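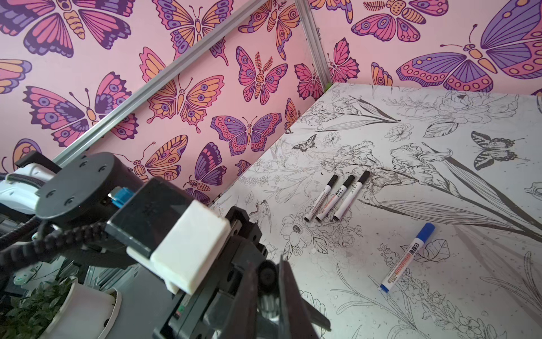

Pink butterfly wallpaper and the botanical tabletop print.

Mudgate Homebrewers' Club
Minutes of the general meeting, Jun 13, 2019

Present: Rafail Panagiotou (chair), Raquel Loureiro (minutes), Joana Godinho, Rui Caldeira, Lurdes Torres and 24 other members.
Apologies: none received.

1. Minutes of the last meeting
Taken as read. Rui asked that "stout" be changed to "oatmeal stout" under item 4, and it was. Accepted.

2. Autumn competition wrap-up
What a day! We had 146 entries, our biggest field yet, and Rafail passed on his thanks to everyone who washed glasses until well past dinner time. The sour class was the surprise of the show, with a flavour range that had the judges going back for second sips (and in one case a fourth). Lurdes took Best of Show with her smoked porter and got a proper round of applause all over again tonight.

Score sheets are still owed to the people who entered the cider class. Joana has them in her car and will post them this week.

Two things to fix for next year: the colour labels on the pale ale bottles came off in the ice tubs, and the saison class ran so late that the palates were gone. Agreed to move saisons before lunch.

3. Money
Balance in the club account is $2,419 after paying for the hall and the medals. Raquel is very pleased with this and so was the room. Dues stay the same.

4. Group grain buy
Rui has a price from Figueiredo for pale malt, wheat and a bit of Munich, and it's a good one. We need to order at least 300 kilograms to get it. Members at the meeting put their names down for most of that on the spot, so we should get there easily. Orders to Rui by email, in whole sacks please, no splitting on the driveway like last time. Several people asked for rye as well and Rui will see if it can go on the same pallet.

Hops are a separate order. Joana is happy to run it again if people pay up front.

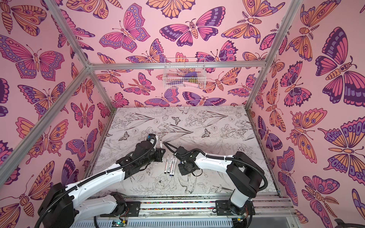 Lurdes Torres: Could we please get the crushed malt kept apart from the whole malt this time? I took home the wrong sack and had to borrow a mill, and I'd much rather be brewing.

Agreed. Rui will mark the crushed sacks with red tape and keep them on their own side of the garage.

5. Club fermenter
The Ovano conical has been out on loan non-stop and everybody loves it. Raquel's kölsch came out of it beautifully clear, and she brought a few bottles along so we could all check her claim. Claim upheld. The bottom valve is getting stiff, though, and needs a new seal. Moved by Joana, seconded by Lurdes, that the club buy two seals and keep the second as a spare. Carried.

Borrowers, please take the valve fully apart when you clean it. There was old yeast in there.

6. Brew day at Trako
Trako have offered us their pilot kit for a day in December! Rafail has been over to look and came back grinning. We get to write the recipe, mash in, and take the wort home in our own fermenters. Ideas so far are a best bitter, a red ale with local honey, and a Baltic porter that Rui has been talking up for years. We'll vote at the next meeting. Bring a written recipe if you want yours in the running, with the hop amounts worked out.

Numbers on the brewery floor are limited, so names go in a hat if too many want to come.

7. Tasting
Theme was wheat beers. Loads of banana, some clove, one bottle that hit the ceiling. Joana's dunkelweizen was the favourite, and she has promised to share the mash schedule in the newsletter.

8. Other business
Whoever left a hydrometer and a green crate at the last meeting, Rafail has them.

Next theme: anything under four per cent.

Meeting closed and bottles opened.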